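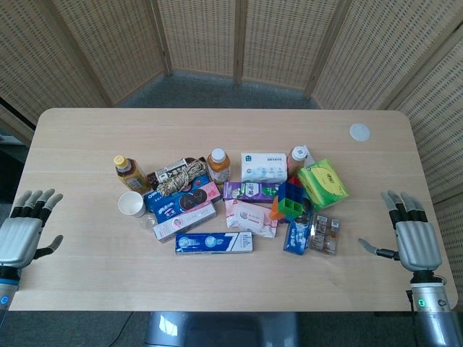 Help Desk > Orders & Inventory > Stock Sync

Grocery counts go wrong after CSV import (SOLVED, mostly)

Posted by Jocelyn Macaraeg

Hi all! Okay, I run the online side of a little snack and drinks shop called Purba, and I've been fighting with our stock sheet since November, so forgive me if this rambles. We keep our inventory in Surarar and push it to the web store with the nightly import. 2,035 lines in the file. Every morning the bottled teas come up as "out of stock" on the site, even though the shelf is full and the register agrees with me that the shelf is full.

What I tried first:

Ran the import by hand at lunch. Same thing.
Deleted the teas from the web store and let the import make them again. They came back with the photos gone (ugh) and still at zero.
Cleared the cache, logged out, logged in, tried my husband's laptop. Nope.
Cut the file down to 200 lines and ran just those. Teas fine! Put the full file back, teas at zero. This is when I started eating the inventory.

Reply from Calum Dow, support

Hi Jocelyn, thanks for the detail. Could you open the full file in a plain text editor (please don't use a spreadsheet for this) and search for one of the tea item codes? Tell me how many times it shows up. Also, do any of your codes start with a zero?

Jocelyn Macaraeg

Yes to the zeros, all the drinks do. And the code I searched shows up 2 times! One line has my real count and the other one, way down near the bottom, has a zero count and the supplier name Gremier, who we quit ordering from ages ago. So the old line gets read last and wipes out the good one? That would explain why my short file worked, I only kept the top part.

Calum Dow

Yep, last line wins. Archiving a supplier hides its items on your screen but leaves them in the export. Go to Suppliers, show archived, open Gremier, and untick "include in export." Then wait 60 minutes before you run the import, or it may pick up the old file again.

Jocelyn Macaraeg

Did it, waited, made coffee, ran it. Teas are back! So are the rice crackers, which I hadn't even noticed were missing. I still have to put all the product photos back up one by one, and if there's a way to bulk match those by item code I would love to hear it. Leaving this open for the photo question, but the stock part can be marked fixed. Thank you Calum!!

Status: Stock count fixed / photo question open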